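How to trial a bed-making robot without fooling yourself

By the housekeeping desk, Wadedby guesthouse

The sales sheet from Tillosik says the two-armed unit will "free up your team." Ask what that means in hours, and for whom. We have 122 beds. Steps we'd use again:

1. Write down how the job is done now. Guðlaug Sveinbjörnsson followed one attendant for a full shift with a notepad. Lifting corners was hard on the back, but most of the time went on hair, stains and moving chairs.

2. Pick an ordinary room. Ladano wanted to use their showroom. Say no. You want your own tile, your own furniture and your own blinds at the hour people really work.

3. Strip the bed to the mattress before each run, and start the clock when the unit comes through the door, setup included.

4. Log every time a person steps in. A tug on a sheet counts. So does moving a cable.

5. Put the new chores on paper. Somebody charges it, wipes it down and waits for the help line. Chin-lung Hsu did all of that in our trial, on top of his usual floor, for the same pay.

6. Price it with the extras. Our quote was 3,737 a month, and the service plan was another 1,000 or so.

7. Talk to the staff before you sign, and put any promise about hours in writing. "No plans to cut" is a weak promise.

We have extended our trial by 2 weeks. I still wouldn't sign.

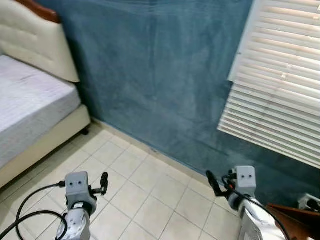
Wadedby, March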